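Netside Forum > Recht & Schutzrechte > Marken

Thema: Widerspruch gegen unsere Wortmarke, Frist läuft

kruemel_77
Hallo zusammen,
wir haben im letzten Jahr den Namen Vekomov als Wortmarke beim DPMA angemeldet, Klassen 9 und 42. Die Eintragung ist durch. Jetzt liegt ein Widerspruch aus einer älteren Marke vor, die ähnlich klingt, aber nur für Klasse 9 eingetragen ist. Der Gegner bietet eine Abgrenzungsvereinbarung an: Wir streichen einen Teil der Waren, er zieht zurück. Antworten sollen wir bis April. Lohnt sich das, oder besser durchfechten?

Paragrafenreiter
Wie alt ist die Gegenmarke? Wenn sie seit mehr als fünf Jahren eingetragen ist, würde ich zuerst die Einrede der Nichtbenutzung prüfen. Dann muss er nachweisen, dass er sie wirklich nutzt.

kruemel_77
Laut Register deutlich älter. Auf seiner Webseite finde ich den Namen nur noch im Impressum.

thepsuriya
Ich hatte denselben Fall und habe unterschrieben. Unser Verzeichnis hatte 40 Begriffe, danach waren es noch 19. Vermisst habe ich davon keinen.
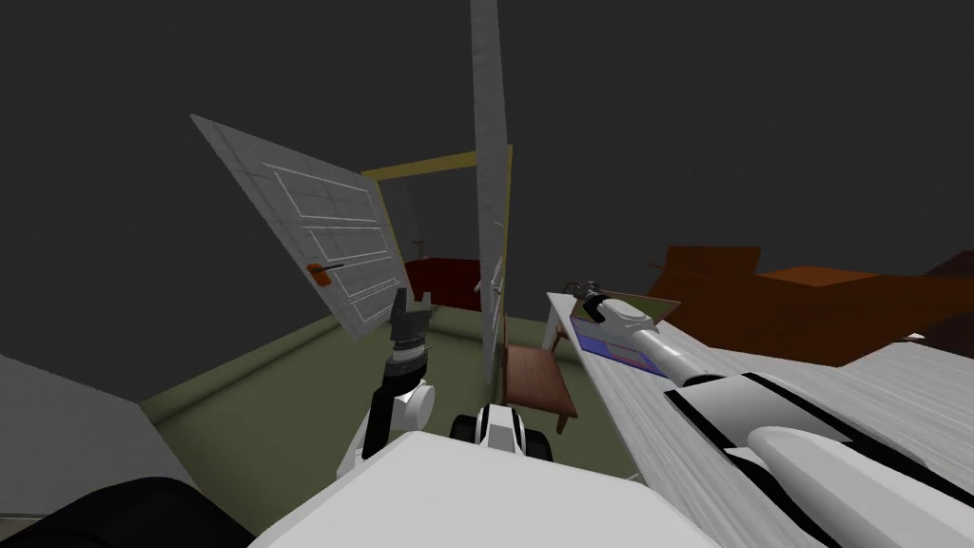
Bei der Vereinbarung würde ich auf zwei Dinge achten: dass sie auch für Rechtsnachfolger gilt und dass der Gegner spätere Anmeldungen von euch in Klasse 42 duldet. Das Zweite fehlte im ersten Entwurf und kam erst auf Nachfrage hinein.

Paragrafenreiter
Sehe ich anders. Wer ohne Prüfung der Benutzung streicht, verschenkt etwas. Gestrichene Waren bekommt man nur über eine neue Anmeldung zurück, und die hat dann einen schlechteren Zeitrang.

thepsuriya
Stimmt, aber ein Verfahren bindet auch Zeit. Meine Anwältin, Frau Wannasri, hat für Prüfung und Verhandlung 2.483 Euro abgerechnet. Durch die Instanzen wäre es mehr geworden.

Jirudville
Man kann beides verbinden. Einrede ankündigen und gleichzeitig verhandeln – der Gegner wird dann meist beweglicher. Es gibt außerdem die Cooling-off-Frist, die müsst ihr aber gemeinsam beantragen.

kruemel_77
Danke, das mit der gemeinsamen Frist wusste ich nicht. Ich frage beim Gegner an und lasse die Benutzung parallel prüfen. Den Entwurf unterschreibe ich so erst einmal nicht.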